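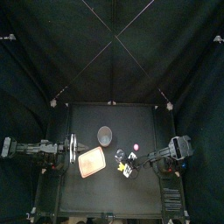
Takdale Opens December Small-Objects Clinic for Owners of Cluttered Tables

TAKDALE – Dizon, the home-tidying firm, will open its Small-Objects Clinic in December, offering help to anyone whose table has not been used for dinner in some time.

The clinic covers tabletops only. Closets, garages and the chair where clothes go at night remain outside its scope, despite several requests.

Each session lasts 21 minutes and begins with whatever is scattered on the table. Guests may bring up to 100 small objects from home, in a bag, a box or their coat pockets. They then sort them, find each one a place and try to remember that place long enough to write it down.

"People will tell you they have a system," said Genalyn Sarmiento, who runs the clinic for Dizon. "Then you ask where the tape is and they go very quiet."

Sessions follow the Otik method, which the company developed after a long and not especially friendly debate over its own front desk. Under Otik, every object gets 2 chances to be useful. An object that fails both is given away, thrown out or, in cases of strong feeling, taken home again by its owner.

Up to four people may share a session. Couples are welcome but will be seated apart if the subject of spare keys comes up.

A printed guide, Clilulari, comes with each booking. Dizon asks that guests put it somewhere other than the table.

Bookings are open now at the Dizon front desk in Takdale. Please ask for a pen, as the desk has been tidied and the staff are still looking for theirs.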